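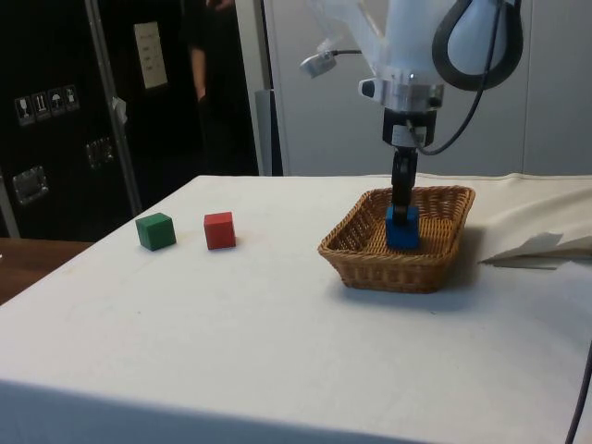

Wooden cubes and a wicker basket on a white tablecloth.

Help with the heating bill: my Tuesday at Lestgate

Okay, so I finally did the thing I've been telling all of you to do since the fall, and filled out the winter heating assistance form for my mother-in-law. She's on a fixed income, her gas bill in March came to $163, and she had decided all on her own that the program was "for other people." It took some coffee and a lot of sighing, but we got it in!

We went to the Lestgate center because the printer at my place is dead. Walk-in hours start at 8 in the morning and I'd go early if you can, the line was out to the bike rack by the time we left. We sat down with Henrike Kasten, who was very patient with us (I'd brought the wrong gas bill, the one from before the company switched her account number). You need your most recent one, with every page, even the page that's all ads.

The other thing we got wrong was income. The form asks for the whole household, and I had put down her Social Security after the Medicare premium comes out. They want the amount before. If you've already sent yours in with the lower number, call and fix it, it's a five-minute call and they were nice about it. Renters can apply too, by the way, even if heat is part of the rent. You just bring the lease and fill in section 4 in place of the utility part.

Reinhold Lammers over on Eichhorn wrote to ask whether getting heating help would cut his food benefits. I asked at the desk and was told no for his situation, but please check your own with a caseworker before you take my word for it. I write a newsletter, I don't run an agency.

Oh, and if you get a letter saying "pending," don't panic and don't send the whole packet again! My neighbor did that and ended up with two open files, and it took two phone calls to get one of them closed. Keep paying whatever you can on the bill while you wait, and tell the gas company you've applied. They put a note on the account for us while I was on hold with somebody else.

Blank forms are in the rack by the door at Lestgate, and the large-print ones are behind the desk, so you have to ask.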